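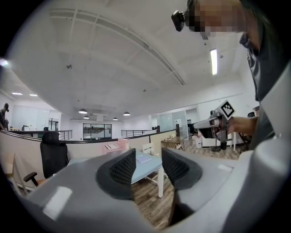
Bunden hand-held gripper, build-it-yourself kit

Bunden is the gripper we use ourselves at the Stesska shared workshop, and we love it! Squeeze the trigger and the two textured finger pads close, just as they would on the end of an arm, so you can show a robot a job by doing it yourself.

What you get
Printed housing parts in grey
One pair of soft finger pads, black
Trigger, linkage and springs
Square marker plate for tracking
Bag of 19 screws (one spare, you will drop it)

Weight when built: 445 g
Widest opening: 70 mm
Build time: an evening, or a Saturday morning with plenty of tea

You will need a small hex key and a camera of your own. The pads push on without glue. Try the softer Vetevness pads too if you handle cups or fruit, they are lovely on anything round.

Print files are free to members, and the linkage is based on the older Krasniqi design, so parts from that one still fit. Remixes very welcome, we have already had a left-handed trigger sent in and it works a treat.

Kit price: £50, collected from the workshop or posted.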